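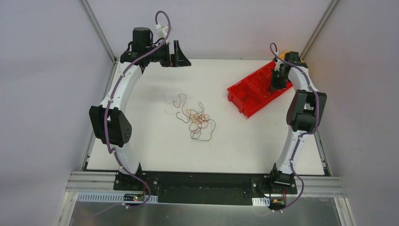 The two arms at the club bench, with the wire pile and the red bin.

Wire sorting, week three

02/09/2020

I said I would write up what our group in the Malberg robotics club has been doing since August, so here are my notes in case anyone from the other groups wants them. The short version is that we picked a task that sounded easy and it has taken up every meeting since.

The task is to get two arms to pick thin wires out of a tangle and put them in a bin. We drive the arms by hand for now and record every run. Later we train on the recordings and see how much the arms can do without us. The Peromham meet has a cable handling event with a limit of 17 minutes per team, and we would like to enter it with something that works at least part of the time.

Our first plan was to use one arm. It could grab a wire fine, but when it lifted, half the pile tended to come with it. With two arms you can hold the tangle up with one gripper and pull with the other. That is how we do nearly all our runs now, and it is a lot better, although it takes practice to think about both hands at once. I still close the wrong gripper when I get tired.

Things we have learned so far:

Thin wire is hard to see. The wrist cameras help when the gripper is close, but dark strands lying across each other look like one strand. Red wire over the red bin is just as bad. We talked about changing the bin color and decided to leave it alone until we have a full set of recordings, or the early ones won't match the later ones.

Slow is better. We had the speed limit set too high the first week and the grippers kept pushing the pile across the table. I turned it down and people complained, but the runs got cleaner.

Put the cables where they can't catch. The purple ones go up over the wrists and down along the links, and you need enough slack at the elbow or the arm stops short. Too much slack and it hangs on things. We tie ours a little looser than the Proka build notes say to.

Write down the bad runs too. I was deleting them at first. Our group leader asked me to stop, and she was right, because I had no idea later which starting positions gave us trouble.

As of tonight we have more than 900 recorded runs. A lot of those are short ones where somebody only practiced grabbing a single strand. The long ones, where you keep going until the pile is gone, are what we need now. My best time for a long one is 6 minutes, and I don't expect to beat it soon.

The move that gives us the most trouble is the first lift. You want to catch the pile by one end and bring it up so the rest hangs down, then come in from the other side with the second gripper. If you grab in the middle you get a ball of wire and have to set it down and start over. When it hangs well, you can pick out which strand to go for next. I have been using the left arm to hold and the right arm to pull. Others in the group do the opposite, and we haven't agreed on whether to make everyone do it the same way. My feeling is that we should, at least for the training set.
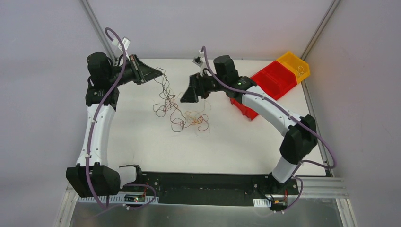
What's next

We have 30 more long runs to record before we try the first training pass. After that I want to try a heavier wire to see if any of this carries over. The Maldonado group used stiff cable last year and said it was easier to grip but sprang back when they let go, so we may need to slow down again for that.

I also have to fix the logging script, which saves the two wrist cameras under each other's names if you restart in the middle of a session. If you copied it from me in August, check your files. I'll put the corrected one in the club folder this weekend.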